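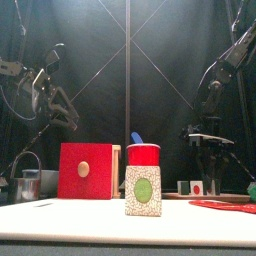 Visits and Events

Open Day at the Wundstead Training Centre
Mon 4 March

Members of the Grostska Adult Learning Partnership attended the spring open day at the Wundstead Training Centre. The purpose of the visit was to see how the centre supports people returning to study after a long break from education. A party of 30 travelled by coach from Grostska and was received in the main hall at ten o'clock.

The morning began with a short talk on admissions. The centre now offers 50 evening places each term, and applicants may join without formal qualifications. Staff explained that the first two weeks of every course are treated as a trial period, during which learners may change subject at no cost. Our members asked several questions about travel grants — a matter of concern to those in the outlying villages — and were given the current guidance in writing.

Visitors were then divided into groups and shown the library, the language rooms and the study skills office. The library remains open until 7 pm on teaching days. Members noted that the quiet study area is small for the number of learners enrolled, and the centre confirmed that plans to extend it will be considered in November.

Lunch was provided by Zitameo, the catering firm which runs the centre's canteen. The afternoon session dealt with childcare. The Seo Nursery, on the same site, reserves 7 places for the children of evening learners, and demand is high. The Partnership has asked to be kept informed of any change to this arrangement.

The Partnership wishes to thank the centre for its welcome. Members who would like copies of the course guide or the travel grant form may collect them from the Grostska office during normal opening hours.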